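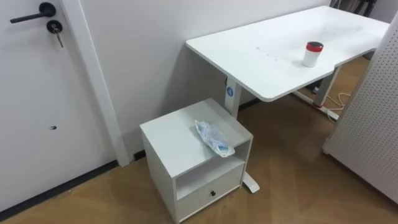

A standing desk at the Ballasine office in Ramville, with a cup left on top and a small cabinet below.

Ballasine brings tidying robots to its Ramville office
11 June 2021

If you've ever come in early to find yesterday's cups waiting for you, you'll understand why there was such a cheerful mood at Ballasine this week! The company, which handles bookings and paperwork for small hotels up and down the valley, has started using 2 robots from Salgado to take on the evening tidying in its Ramville office, where 34 people have their desks.

The machines, a model called the Usar, go room to room after hours, carrying cups back to the kitchen and picking up bags and wrappers (anything with writing on it stays exactly where it is, to the great relief of the accounts team). Until now the job fell to the front desk staff, who stayed late for it on a rota that, it's fair to say, had few fans.

Those same staff now finish at the normal time, and 3 of them have been trained to look after the robots, with a small raise to go with it. No jobs are being cut, the company says, and the regular cleaners will keep their hours for floors, windows and bathrooms. There has been some grumbling too, mostly over favorite mugs ending up on the wrong shelf, and people have been asked to keep cables tucked up off the floor before they leave.

The trial runs until October, when everyone in the office will be asked whether the robots should stay.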